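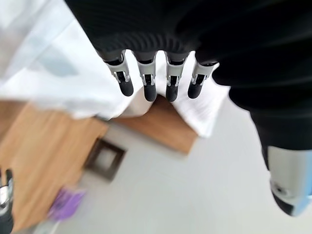
How to budget for a two-armed robot that makes beds

By Alper Ertürk
Updated December 16, 2018

You have a quote for a robot. It has arms, hands and a total at the bottom, and someone in finance has already typed that total into a spreadsheet as the cost of the project. Move quickly. Once a number has been in a spreadsheet for a week it becomes a fact.

What follows is the order I'd do things in now, having done them in a different and dearer order for our bedroom set in Tretham. It assumes you're working with household objects: bedding, drawers, the bits and bobs that live on top of furniture.

Step 1. Write down the job before you look at hands

Hands are where the money goes, so they are also where people get carried away. A brochure will show you a hand holding an egg. Ask yourself how many eggs are in your project.

Ours was bedding. Cloth is large, floppy and pale, it drifts across whatever you were trying to look at, and it has no handle. We wanted slender fingers with grippy tips that could get under a hem, and cared very little about lifting strength. Putting that in a single paragraph and sending it to three suppliers got us three quotes we could compare. The previous enquiry, which said "dexterous", had got us a calendar and a phone call.

Step 2. Price the parts that wear out

Ask for a spares list with prices before you sign anything. If the supplier says spares are "available on request", request them, then and there, while they still want something from you.

The lines to insist on:

Fingertips. Treat them as you would printer ink. Stillgate sells ours in sets at £478, and I have a drawer with a set in it that I am not allowed to open without a form. I wrote the form.

Fabric sleeves. If your arms wear them, buy a second pair. Everyone forgets the laundry.

Cables. Anything that loops on the outside near a wrist will sooner or later meet a bedpost. Ask whether you can swap it yourself or whether it has to go back in a crate.

Small pins and linkages. Cheap to buy, slow to arrive. Order early and label the bag.

We put £1,825 against wear for the first year. By October it looked either prudent or pessimistic depending on which cupboard you opened.

Step 3. Furnish the room properly, then stop

You need a real bed. We tried a table with a sheet over it for a while and learnt a great deal about tables. A proper bed has a skirt to snag, a pillow that slides and a duvet that hangs over the side.

Allow about £900 for a modest bedroom if you buy second-hand. Delldale did us the lot in a single van. Spend it on furniture with ordinary drawers and ordinary legs, and keep some back for clutter, as a bare nightstand teaches you nothing about clearing one. Resist cushions. Cushions are how a budget line becomes a colleague's hobby.

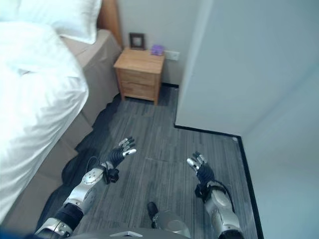 The bedroom set, both hands open over the carpet tiles.

Step 4. Measure the floor as well as the door

Everyone measures the door. Fewer people stand at the side of the bed with a tape and work out where the arms will be when they swing round. Do it with the furniture in, and do it again at the corners, particularly if a wall juts out into your room.

Look at the floor covering too. Check with the supplier that the base is happy on carpet, and ask what happens at the edge of a mat. If they answer with a question about whether you need the mat, budget for finding out.

Step 5. Put the dull things on their own line

Insurance, delivery, floor protection, someone's time to unpack. Our insurer, Bhattacharjee, wanted to know the value of the contents of the room and whether the robot counted as contents. That took 2 letters and is now a line called "letters".

Keep all of these apart from the purchase price. If you bury them in a contingency, the contingency gets trimmed, and you end up with a robot in a crate and no means of getting it upstairs.

Step 6. Send the whole thing to finance on one page

Purchase, wear, room, dull things, and a date on which you'll look at it again. Attach the spares list. Leave off the egg.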